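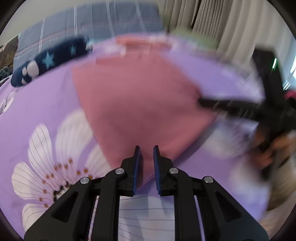
UNIT 4 - CLOTHES, BEDDING AND STORAGE

Chapter 11: Folding

Chapter 10 got everything washed, dried and back through the bedroom door. Now the part most people rush. Folding is quick once the hands know it, slow and cross-making until then, so expect the first few goes to be poor.

You need a flat surface. A table is best for the back, but in most homes it's the bed, and the bed is fine. Make it first. Sheet pulled smooth, corners tucked, nothing else on top. A soft folded cloth on a flowery lilac sheet, say, is resting on something that gives a little, so press with a flat hand and not the fingertips. Fingertips leave dents. Flat hand, middle outwards, then stop fussing.

Three words used all through this chapter:

Edge - where the cloth ends. Has a hem, usually.
Fold - where the cloth turns back on itself. No hem.
Bundle - the finished thing, ready to be lifted.

Learners mix up the first two constantly. Run a thumb along it. If you feel stitching it's probaly an edge.

11.1 What a good bundle looks like

Not perfect. A bundle that is wider at one end than the other is the usual first result, and it will still sit in a drawer. It won't stack well though. Look at the dusty pink one at the head of the chapter - wider at the top, narrower lower down, soft creases across it. Perfectly usable at the top of a pile, less happy at the bottom of one. Where cloth is doubled over it is thicker, so keep the doubled part flat before the next fold goes in. Thick lumps travel.

The Halliday method (section 11.3) starts from the long side. The Stendham method starts from the short side and suits small items better. Try both. Pick one. Changing over halfway through a pile gives you two sizes of bundle and a drawer that won't shut.

11.2 Before you start

Check it's dry, seams and waistbands too. Damp cloth folded away goes musty, and then it's back to page 74 and the smells table.

Shake it once, hard, away from the face. Lay it down, good side underneath. Smooth it. Empty the pockets if you haven't allready - tissues, coins, the lot.

Exercise 11a

Take one plain cloth, any colour, no bigger than a pillowcase. Fold it in half, then in half again. Lift it from underneath with both hands, carry it across the room, put it down. Did it hold? Open it out and repeat, 20 times over the week, not all in one evening. Write down which fold slipped, if any did.

Keep the cloth. Exercise 11b uses it again, and so does the timed pile on page 300.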